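Notes from the Gindatstead Camera Circle
Thursday, October 20, 2022

Our evening on small product photography had a good number of people, and Keith Rewi asked me to write down the main points for the members who could not come. The subject was light first and cameras second. Many of us photograph lenses, tripods and old bodies before we sell them, and the results are often too blue or too dark.

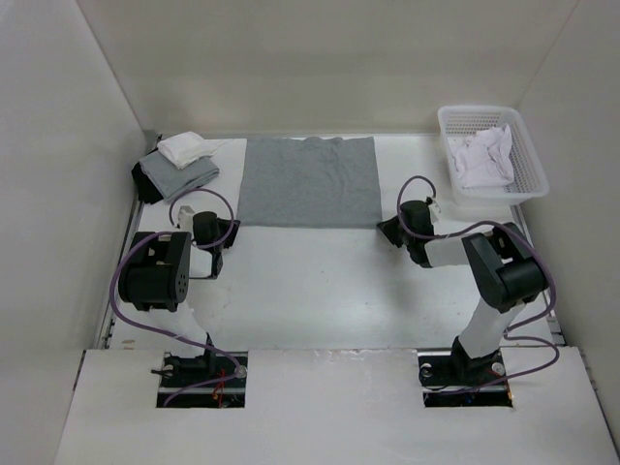 Carleen Trevaskis began with the exposure meter. A camera meter wants to make everything a middle gray, so a white background comes out dirty unless you add some exposure. She works at plus one and then looks at the histogram. A table with white walls on the left, at the back and on the right will fool nearly any meter, and black equipment standing inside it makes the decision even harder. Her advice is to expose for the walls first and then lift the shadows a little in the raw file. She does not trust the small screen on the back of the camera.

After the break we spoke about white balance. Isla Hollis brought her Halliday gray card, which she bought secondhand in May, and she takes one frame with it every time the lamps are moved. I have to say that I was lazy about this until now. With my Dimik lamp the color changes during the first minutes, so I will switch it on earlier.

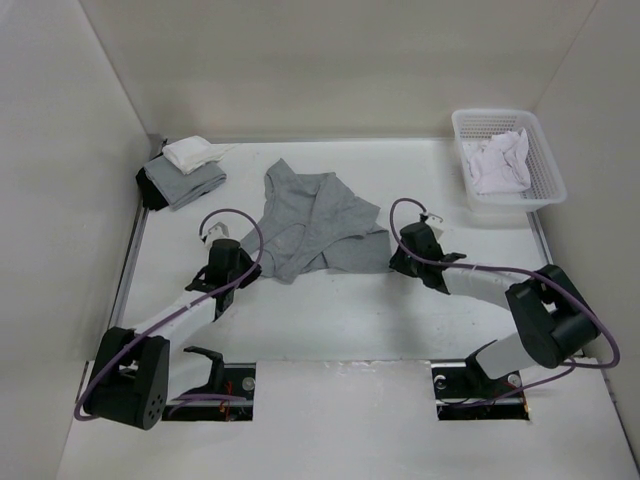

Cloth is a difficult subject, and Heather Henare gave us the last half hour on it. She puts one lamp low at the side and keeps the other one weak, so that the texture stays. With a gray garment on a white surface, the folds are what give the shape, and two equal lamps from the front would make them almost disappear. She used a 70 mm macro lens at f/8 and a shutter speed of 1/30 on a tripod, with the timer on.

The next meeting is at Trurnent Hall, in the small room upstairs. Please bring one print and your own extension cable. If you would like to borrow the gray card before then, write to Isla.

Yutong Jiang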